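Firdale Packing Room: Questions We Keep Getting

Last changed Friday, December 22, 2006. Ask at the front desk if yours isn't on here.

Where do I put used packing paper?
Paper bin. The big one at the end of the table. Not the gray can by the door, that one's trash and it goes out with the trash.

Is brown kraft okay? What about white tissue?
Brown kraft yes. Newsprint yes. White tissue yes if it's plain. Glitter tissue no, wax paper no, anything with a foil side no.

Can tape stay on?
Little bit, fine. Long strips, pull them off. If the whole sheet is more tape than paper just trash it.

Flat or crumpled?
Depends. Long sheets in good shape get smoothed and folded and go back on the shelf, we use them again. Short or torn pieces, crumple and bin. A sheet under 9 inches isn't worth folding. Please don't fold those, we end up unfolding them.

Why can't I just leave it on the table?
Because the next person needs the table. One ball of paper turns into a pile by lunch. Bin is right there.
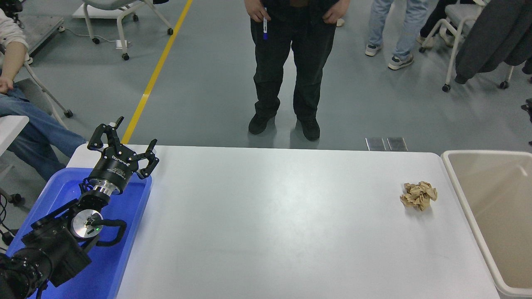 Also it rolls off and then it's on the floor, and then somebody has to pick it up. Clear your end before you walk away, even if you're comming right back.

What about peanuts and bubble wrap?
Separate bags, hooks on the back wall. Never in the paper bin. One handful of peanuts in there and the whole load gets turned down, happened in March, don't want it again.

Who empties the bin?
Whoever fills it. When paper reaches the rim, tie off the liner and take it to the dock. New liners are in the second drawer. Rasora picks up paper on its regular run, Clivusach takes the cardboard. Don't mix up the two piles, they won't sort it for us.

I missed the pickup. Now what?
Leave the bags inside the dock door, dry side. Next run gets it. We can hold 5 bags in there, after that it blocks the cart.

Can I take paper home?
Sure. Folded stack on the shelf, help yourself. Don't take off the new roll, thats for orders.

How long is the new roll supposed to last?
Longer than it does. A small box needs 2 sheets, crumpled loose. Tight balls don't cushion anything, they just use up paper. For the Lüthi jars use the cardboard dividers plus one sheet on top.

Markers?
Cap goes back on. Write on the label, never on the table. If you do get ink on the table, rubbing alcohol and a rag, under the sink. Do it right away.

Coats and bags?
Not on the packing table please. Hooks in the hall or back of a chair.

Which shelf is 47?
Top left, past the dividers. Label fell off again. Oversize mailers live there.

Room hours?
Same as the front desk. Last one out wipes the table and gets the lights.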